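Vamgate, eight months in

The sorting cell at Brallow went live in January, and I said then that I would write something once it had stopped being new. It has stopped being new. It is 30 August 2024 and people now complain about it in the same tone they use for the car park.

The numbers first. Vamgate handles 140 trays per shift. The target was higher, but the target assumed that suppliers pack trays the way the drawing shows. A tray with a bent lip still goes to a person. The cell flags it, parks it and waits, and the wait is set at 20 seconds before the lamp changes.

What changed for the staff is mostly the shape of the day. Sorting used to be steady and dull, and you could talk through it. The work left over is irregular: clearing faults, checking rejects, showing the system grasps it has not managed by itself. The last of these is done by hand with a pair of grippers, and it has become a job in its own right. 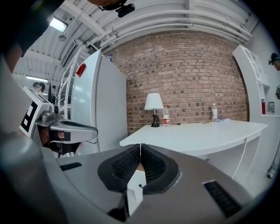
Junaid Paracha did ten years on the line before moving across. His view is that the new work is easier on the back and harder on the head. A bad demonstration costs more than a dropped tray, as it gets copied. He now throws away his first 2 or 3 attempts after lunch as a matter of habit.

Pay grades have not caught up. The role is still listed under general handling, which was written for the old line, and Resunwood, who supplied the cell, class the same work as technical in their own manual. I have raised this twice. The reply was that grading is reviewed with the next contract.

Next month we move the reject bench closer to the cell, which should cut the walking. I will post the fault log when I have cleaned up the column names.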